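**Gredport's last launderette to stay open late, and to keep its piano**

GREDPORT, September – Flevel, the laundry company that has been washing other people's duvets since before most of its customers owned one, has signed a new lease on its Bíró Street shop and will keep it open until midnight, six nights a week. The seventh night is Monday, when the manager goes to choir.

The announcement ends eighteen months in which the building was going to be, by turns, a phone shop, a dental practice, a second phone shop and flats. A petition to save the launderette collected 2,037 signatures. Flevel is grateful for all of them, including the one from a spaniel.

"We did wonder where these people had been on wet Tuesdays in February," said Anikó Balogh, managing director of Flevel. "But they signed, they wrote to the council, and several of them have since been in with curtains. I take back most of what I said."

The lease runs for twelve years. Under its terms the landlord, Gamska Estates, will repair the roof over the drying area, and Flevel will stop putting buckets under it. The buckets will be offered to customers free of charge, one per household.

**What changes**

Opening hours go from 7am–8pm to 7am–midnight, Tuesday to Sunday. Last wash is at 10.45pm. Customers who arrive at 10.50pm with a story will be listened to kindly and sent home.

The service wash, suspended when Ferenc Vass retired and took his folding technique with him, returns under Béla Vörös, who trained with him for a month and can now do a fitted sheet in one go. Bags left before noon will be ready the same evening. Flevel asks customers to check their pockets first. The shop's jar of found items currently holds a chess bishop, a great many hairgrips and a key to a Gredport beach hut, and the owner of the last of these is warmly invited to come and get it before winter.

Prices for a standard wash are frozen until the spring. Prices for a large wash are going up by 20p, a fact the company considered leaving until the end of this release.

Coins will still be taken. So will cards. The change machine, which has for years given out change when it felt like it, has been replaced.

**What doesn't**

The piano stays. It was left in the shop by a removal firm that promised to come back for it, and has been played, with varying success, ever since. Under the new hours there will be no playing after 9pm, following a frank and useful meeting with the people upstairs.

The bench also stays, along with the bookshelf, where the same seven thrillers have been in circulation long enough for most regulars to know who did it. Donations of an eighth are welcome.

"I've written two dissertations and one resignation letter on that bench," said Dezső Hegyi, a customer of long standing, who spoke at the public meeting in the spring and was asked to keep it to three minutes. "It's warm, it's cheap, and you can't go anywhere until the thing has finished. I don't know what else a writer wants."

**Wash Night Talks**

From next month the shop will also host a series of short evening talks, held on Thursdays at 7.30pm and timed to last no longer than a wash. The first, by textile conservator Gergely Hajdu, is called *Red Things and White Things: A History of Regret*. Later evenings will cover wool, stain removal in old household manuals, and the correct amount of detergent. Organisers expect that one to become heated.

Entry is free with a wash and £2 without. There is seating for 22, or 24 if two people are prepared to share the piano stool. 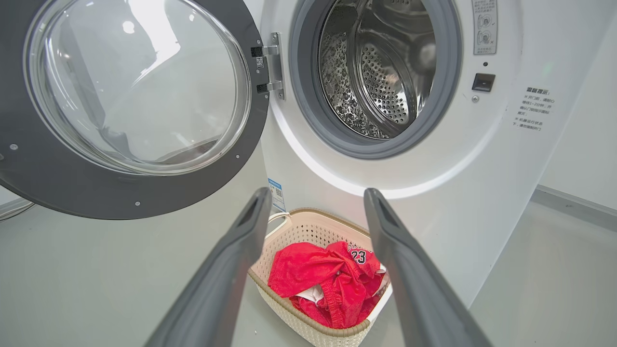
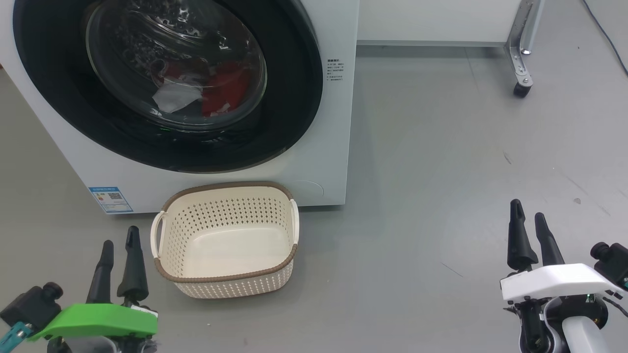
**Reopening evening**

Flevel will mark the new lease with an open evening at the Bíró Street shop on the first Friday of next month, from 6pm. There will be tea, a cake in the shape of a sock, and a few words from Anikó Balogh, who has been told the three-minute rule applies to her as well. The Gredport choir will sing if enough of its basses turn up.

Members of the press are welcome and may bring laundry. Interviews with Flevel staff can be arranged in advance, but not during the cake.

**About Flevel**

Flevel runs launderettes and a collection service in Gredport and the surrounding villages. It is family-owned, although the family would like it known that they don't do ironing.

**Press contact**

Béla Vörös, Flevel, Bíró Street, Gredport. Please telephone the shop after 10am and let it ring, as he may be at the far end with his arms full.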